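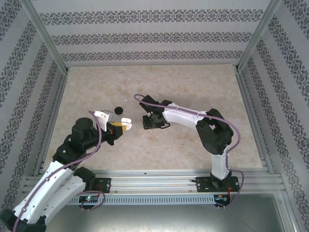 Wallpaper is back in Maltgate, and the town is of two minds about it

July 2019

For the better part of two decades the people of Maltgate stripped their walls. They rented steamers, bought scrapers, swore at plaster and painted everything the color of weak tea. Now, according to the town's one remaining decorating store, they would like the paper back.

Panasiuk, on the corner across from the post office, sold 2396 rolls in the first half of the year. That is more than it managed in the whole of the previous two years put together, and it has led to the unusual sight of a line at the cutting table. The store has brought its pattern books up from the basement, where they had been holding up a shelf of paint trays.

Bands, borders and big old-fashioned scrolls are doing best. Gray is the favorite background. Customers ask for something "like my grandmother had, but not the one my grandmother had," a request the staff say they now understand perfectly.

The best seller is a heavy paste-the-wall paper from Durora, which goes up in one afternoon if you believe the label and in one long weekend if you believe the people who have tried it. Flondex, the cheaper line, comes already pasted and needs only a tray of water and some nerve. Both have sold out twice. A new delivery of Flondex arrived last week with half the rolls from a different batch, and several Maltgate dining rooms are now very slightly two shades of green.

The town has noticed the change in other ways. The library reports that its only book on hanging wallpaper, last borrowed when gas was a good deal cheaper, has a waiting list of five. The hardware store has run out of plumb lines and is suggesting string and a heavy washer. At the recycling center there is now a separate bin for offcuts, which fills up faster than the one for glass.

Landlords are less charmed. One property office on the east side sent a letter to more than 1000 tenants in the spring reminding them that walls are to be returned as found. Tenants wrote back asking whether that included the brown stain in the hall. The office is considering its answer.

Panasiuk is meanwhile running a free class in the room behind the store, covering corners, light switches and what to do when the last strip doesn't match the first (hang a mirror). The class in May was meant for a dozen people and had to borrow chairs from the bakery. Two more are planned before the fall, and places are first come, first served. Bring a sponge.

There is even talk of the old paper mill. The building on the river once turned out 3000 rolls a day and has been a carpet outlet, a gym and a place to store other people's boats. The owners say they have had one inquiry about printing there again, though they had the same inquiry about candles.

Panasiuk expects the rush to last until December, when people traditionally stop decorating and start having relatives over to look at the seams. The store is also keeping its steamers for rent – all of them, serviced and on the shelf by the door.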